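3.2 Data collection by the student teams

Data were collected during the second half of the Kitville capstone unit, in which students work in pairs to teach a tabletop manipulator a small set of handling tasks. Each pair was given the same parallel gripper, the same wrist camera and the same base controller (Grisar), and was free to choose its own objects, provided they could be grasped from above within the stroke of the fingers. Teams were asked to favour items already found in the lab, so that object sets could be rebuilt by later cohorts without new purchases.

Demonstrations were recorded by kinaesthetic guidance. One student moved the arm by hand while the other started and stopped the recording and entered a label for the attempt. The roles were swapped after every block of 38 demonstrations. An early pilot in May had let one student keep the guiding role throughout, and the resulting trajectories were noticeably more uniform but transferred poorly when the partner set out the objects — a problem also reported informally by the previous cohort.
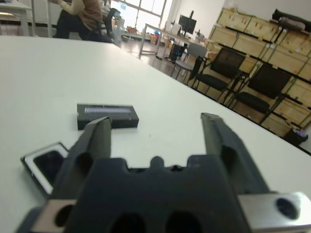
Figure 2. Wrist camera view with the fingers spread over a white tabletop and a flat black box just past the left fingertip.

No attempt was made to control the background or the daylight. Students were told to leave the room as it was, including any people and furniture in view, and to discard a recording only if the arm faulted or the label was entered incorrectly. Of 3,589 recordings submitted, 623 were discarded on these grounds, most of them for label errors. The remainder were resampled to a common rate and stored with the gripper opening, the joint positions and the wrist images aligned by time stamp.

Flat items were the least popular choice. Several pairs noted that a thin object lying on a smooth surface leaves little height for the fingertips to close on, and that small errors in approach height were enough to spoil the grasp. We kept these items in the set. Labelling rules were drafted by Stępień and revised by Valtonen after the pilot; a random sample of 400 recordings was then relabelled by a marker who had not taught the unit. Disagreements were settled by replaying the recording, and the agreement scores are given in Section 4.1.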